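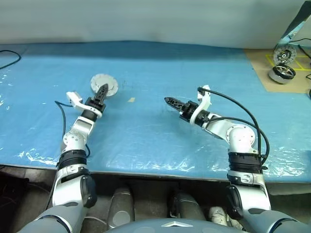
Plastic sheeting on a work table keeps creeping and wrinkling

We cover a long work table with blue plastic sheeting so it wipes clean. It looks fine for a day or two, then creases show up in the middle and the back edge goes wavy where it meets the wall. Small parts catch on the creases when you slide them. I have tried masking tape along the front and it lets go by August every year. The table is 8 feet long. Is there a better way to hold it down without gluing it?
Tamer Boutros

Take it off and leave it flat in a warm room overnight, then put it back on with two people. Start at the wall, fasten the back edge first and pull toward you. Fold the extra under the front and clamp it underneath. Spring clamps every 11 inches have worked on ours. Don't pull it drum tight or it will tear at the corners. Creases from the packaging mostly relax, but a sharp fold line will probably stay.

If parts still catch, get a thicker sheet. Thin painter's plastic never lies flat for long.
Eliseo Ibarra

Double sided carpet tape along the back. It leaves residue, so test it first. I switched to a vinyl tablecloth with felt backing and haven't had to redo it. You can wipe that down too, just don't use solvent on it.
Drustotberg595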